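奨学金管理ソフト「Quintela」使用レビュー 遺児支援の給付事務で半年使った結果

最終更新:11月21日(土)

教会系の基金や小規模な財団が運営する給付型奨学金では、事務の大半が表計算ソフトと紙の申請書で回っている。筆者が事務を担当するBresalmont基金も同様で、事件や事故で親を亡くした子どもへの学費給付を、長く一つの表計算ファイルで管理してきた。今年3月にBrokstead社の「Quintela」へ移行し、春の募集と秋の継続審査を一通り処理したので、機能ごとに評価を記す。

評価環境
契約は年間の非営利プラン。利用者は事務局と選考委員で、管理者権限は二つ発行した。サーバーは提供元のクラウドを使用し、端末側はブラウザのみ。古いノートパソコンでも一覧画面の表示に支障はなかったが、PDFの一括出力中は他の操作を受け付けなくなる。

申請受付
申請フォームは項目単位で組み立てる方式。条件分岐に対応しており、「保護者の状況」で死亡を選ぶと死亡診断書または公的証明の添付欄が開く。係争中で死因の証明書が出ていない場合の分岐は標準では用意されていないため、当基金では「後日提出」の選択肢を追加し、期限を別項目に持たせた。この期限項目に自動通知を紐づけられるのは便利だった。
添付ファイルは1件につき30MBまで。スマートフォンで撮影した書類をそのまま送る申請者が多いが、上限に達した例は今のところない。縦横の自動補正は精度が低く、手動で回転させたものが相当数あった。
フォームの途中保存は申請者側の端末に依存する。同じ端末で再開すれば内容は残るが、支援団体の事務所で入力を始めて自宅で続けるという使い方はできない。申請者の通信環境を考えると、この仕様は減点対象になる。

選考
採点表は重み付けに対応する。当基金の基準は100点満点で、70点以上を面接対象としている。閾値を登録しておくと、全委員の採点が揃った時点で対象者が自動的に抽出される。委員間の点差が大きい申請に印を付ける機能もあり、差の幅は任意に設定できる。
匿名審査モードでは氏名と住所が伏せられる。ただし添付書類の中身までは処理されない。作文や推薦状に実名が書かれていれば委員に見えてしまうので、墨消しは事前に別のソフトで行う必要がある。報道された事件の遺族を扱う場合、事件名だけで本人が特定されることもあり、自由記述欄も含めて確認したほうがよい。

給付と長期管理
この種の基金で扱いにくいのは、給付期間の長さである。進学先も学費も決まっていない子どもに「大学卒業まで」と約束することがあり、極端な例では出生前に給付が決まる。Quintelaの受給者登録は生年月日が必須項目で、空欄では保存できない。出生予定日を仮に入れておき、後から訂正する運用で対処したが、訂正前の日付で就学年度が計算された帳票は自動では再発行されない。提供元に問い合わせたところ、仮日付用の項目を追加する予定は未定との回答だった。
支払予定表は最長で25年先まで組める。学校段階ごとに金額を変えられ、停止、再開、進学先変更の履歴もすべて残る。表計算ファイルでは前任者の覚え書きに頼っていた部分で、移行の効果が最も大きかった。後見人の変更を登録すると、以後の通知先と振込先の確認が連動して促される。
振込データの出力形式は銀行側の指定に合わせて列を並べ替えられる。文字コードの選択は出力のたびに必要で、前回の設定は記憶されない。

速度と検索
過去の受給者を含めて2,000件の記録を移した。氏名検索は1秒以内に返る。全文検索は添付のPDFも対象になるが、画像のみのPDFは文字認識を別料金で有効にしない限り引っかからない。絞り込み条件の保存は利用者単位で、事務局内での共有はできない。

費用
非営利プランは年額750ドル。導入支援は含まれず、データ移行は自力で行った。移行用の雛形は列名が英語に固定されており、対応表の作成に時間を取られた。
比較対象として試用したUsdenは、年額がこれより安く、画面も整理されている。しかし支払予定表が単年度ごとで、翌年度分は複製して作り直すことになる。単発の一時金が中心の団体であればUsdenで足りると思われる。

寄付・物品管理モジュール
標準機能に含まれるが、作り込みは浅い。現金寄付は領収書の発行番号と紐づき、使途指定も登録できる。一方、物品寄付は台帳と呼べる水準に達していない。項目は品名、数量、受領日、写真、備考のみで、写真は1件に2枚まで登録できる。
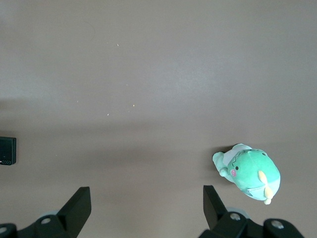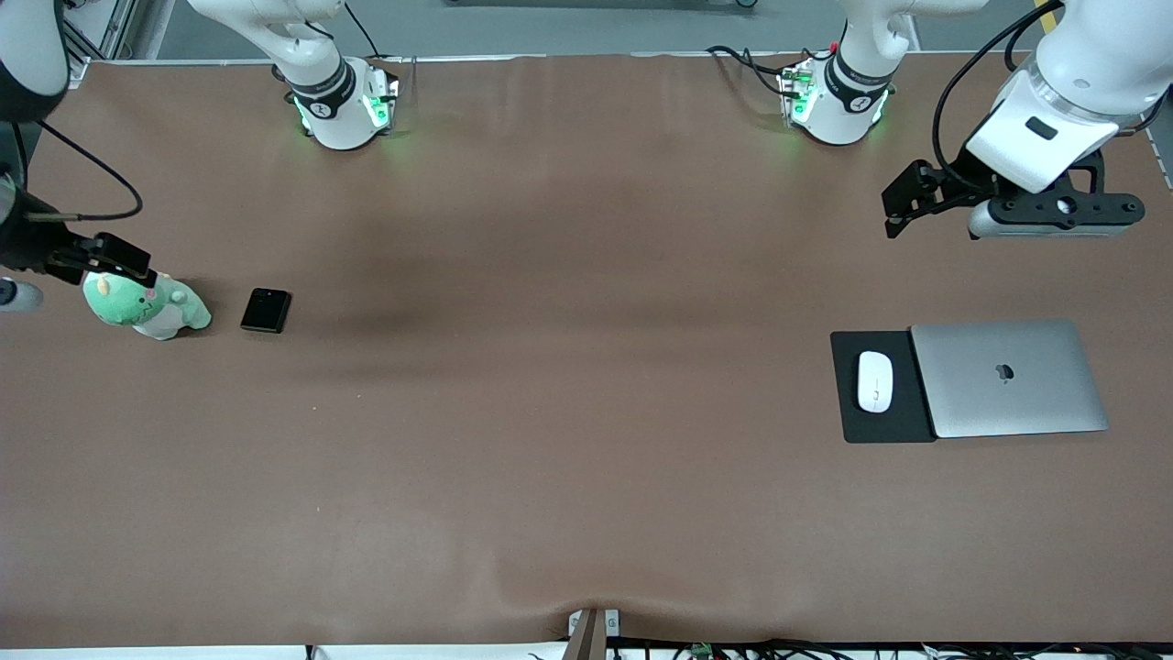
物品の分類は自由入力で、選択式にする設定が見当たらない。入力者が異なると表記が揺れ、集計時に同じ品目が別々の行に分かれる。たとえば恐竜らしい緑色のぬいぐるみであれば、「玩具」「ぬいぐるみ」「恐竜」のどれでも登録でき、色を品名に含めるかどうかも入力者次第になる。ノートパソコンやマウスのような機器類も同じ欄に入るため、学用品としての貸与を管理したい団体には向かない。当基金では備考欄の先頭に独自の分類番号を書く規則を設け、出力後に表計算ソフトで並べ替えている。

権限と監査記録
閲覧、編集、承認の権限は画面単位で分けられる。項目単位の制御は上位プランのみ。受給者の口座情報だけを選考委員から隠すには、口座情報を別画面に分離しておく必要があり、初期設定で見落とすと後から直すのに手間がかかる。監査記録は閲覧も含めて残り、期間を指定してCSVで取り出せる。外部監査への提出はこのCSVで受理された。

サポート
問い合わせはメールのみ。回答はおおむね翌営業日に届き、内容も具体的だった。手順書は更新が遅れており、秋に変更された承認画面の説明がまだ旧版のままになっている。

評価
長期の給付契約を抱える基金であれば、支払予定表と履歴管理のために導入する価値がある。途中保存の制約と仮の生年月日の扱いは、契約前に試用環境で確認しておくことを勧める。物品寄付の管理を主目的とする場合は候補から外してよい。当基金は次年度も契約を継続し、物品台帳のみ別のソフトに移す方向で検討している。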